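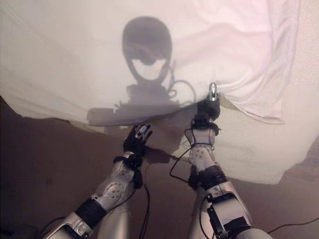

The Sendaletti robot with a white sheet, its right hand at the lower edge of the cloth and the shadow of its head and shoulders on the fabric.

Last revised December 3, 2018
By Marit Rustad

The Sendaletti Project is a student robotics project at Midtbø College, run as part of the second-year automation course. Its stated aim is to have a two-armed robot take a single bed sheet and fold it without help. The project is often described in college publicity as a success. The published record is thinner than that description suggests, and most of the claims made for it rest on the students' own reports.

Background

The project grew out of an after-hours club that met in the college's electrical workshop. The club had built line-following carts and a sorting arm, and wanted something harder. Cloth was chosen on the advice of Vicente Gallardo, who taught the automation course and had argued for some years that student competitions relied too much on rigid blocks and painted balls. A sheet has no fixed shape, and a robot that has learned where one corner lies may find it somewhere else a moment later.

The club became a graded project in March, with 12 students enrolled. Critics within the college, including two members of the mathematics staff, objected that folding was too large a task for one term and that marks would end up being given for effort. The course report did not answer this point directly.

Equipment

The robot has two arms with pale forearm casings and black hands. Cables run outside the arms, an arrangement the students defended as easy to repair. An outside assessor noted that loose cable and loose cloth are a poor match, and recommended sleeves. It is not clear from the report whether the advice was taken.

The control software, named Virnel by its authors, is made up of short routines for reaching, gripping, lifting and letting go. Virnel has been called a learning system in several college notices. Its own manual is more modest and describes a set of recorded movements with small corrections made from camera input.

Handling of cloth

Work is divided into stages, beginning with finding an edge and lifting it. Thin white fabric is used for most sessions. Gallardo preferred it for being cheap, while the students complained that folds in white cloth are hard for the camera to pick out, and that shadows can be mistaken for creases. The robot's own shadow is a known nuisance, as it moves whenever the robot does. A suggestion to change the lighting was recorded in the project log and then dropped without comment.

Results

The students' final report lists 915 attempts at the edge-lifting stage. It gives a success rate of 60 per cent, but counts an attempt as successful if any part of the edge leaves the surface, which is a generous test. No rate is given for a complete fold. The report mentions 17 full folds, without saying how many were tried or how often a student stepped in to straighten the sheet.

Competition

The project was entered for the Doltell Cup, a regional contest for college teams, in the household tasks class. It received a commendation for ambition. College notices have since referred to this as an award, though the contest rules list commendations separately from placings.

Assessment

Supporters point to the number of students who stayed on for the following year's course. Rustad's review for the college accepted that the work had teaching value, but found that the claims about automatic folding could not be checked from the material kept. The raw logs for the spring sessions have not been released.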